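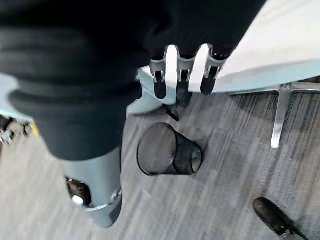 Opening (2 minutes)

Thank the hosts. Name, and that I book the Eder Room concerts in Grerham. Before that I did the lights at the Zandach theater.

The talk is for people who already put on small concerts or readings and want a fuller room. I won't cover grants. Trinidad Goicoechea has the session on grants after the break and she knows far more about it.

Say how big we are. The Eder Room seats 41 with the piano in and a few more without it. The mailing list has 282 names. We put on 7 concerts a season, October to May, with nothing in January.

Picking the time

We started at 8:00 pm because that was when concerts started. We moved to 6:30 in the second season. People who worked in town came straight over, and people with a long drive home stopped leaving at intermission.

Ask for a show of hands: who has changed their start time in the last few years?

Things to check before you move yours:
The last bus out. Ours to Grundotholm leaves at 8:50, so the music has to end by 8:30.
Whether the players can get there. Two of our regular string players teach until 5:00.
What else is on. The choir rehearses early evening and a third of our audience sings in it.

Slide change.

The room

Walk it the afternoon before, as if you'd never been in it. Come in by the door the audience uses. Sit in the back row and in the worst seat. In our case the worst seat is beside the radiator, and we now leave it out.

Put the coats somewhere people can see them. Put the program table past the door and off to one side, or the line backs up into the street.

Leave an aisle wide enough for a wheelchair and keep spaces at the front as well as the back. Ask people what they need when they book. One line on the booking form is enough.

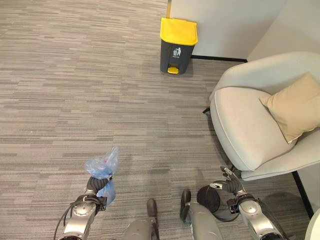
Corner with pedal bin and armchair.

Seats in rows are fine for a quartet. For a singer with guitar we use a half circle, and lose four places doing it. I think that's worth it. Say that the players disagree with me on this.

Getting the word out

Most of our tickets come from three places: the mailing list, the paper flyer in the library, and people bringing a friend. Posters in shop windows did very little for us, though the print shop in Zandach swears by them.

Write the listing first, then everything else from it. Who is playing, what they're playing, where, when it starts, when it ends, what it costs, how to get in. I read ours over the phone to someone who doesn't go to concerts. If they have to ask a question, the answer goes in.

Read out the old listing and the new listing (printed sheet, back of folder). Old one first. Pause for the bit about "an eclectic journey."

Send it early. The Grundotholm newsletter closes three weeks ahead and will not bend. Send one photo of the players, with their names from left to right.

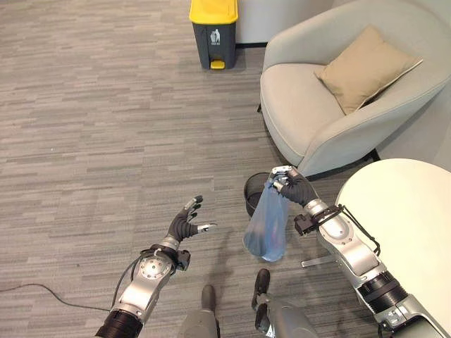

Then send a reminder on the morning of the concert. Keep it short, with the start time in the subject line. We sell between two and six seats off that message every time, and it takes five minutes to write.

Money, briefly

Door price is the same as the advance price. We tried charging more at the door and it caused arguments. Under 18s free. Players get a fixed fee, agreed in writing, paid that night.

If time is short, skip to questions from here.

Questions

Likely ones: licensing for drinks, piano tuning (once per concert, booked for the morning), what to do if a player is ill. For the last one, tell the story of the cellist and the substitute program.

Sign-up sheet is by the door. Slides from Aniela Makowska, address on the handout.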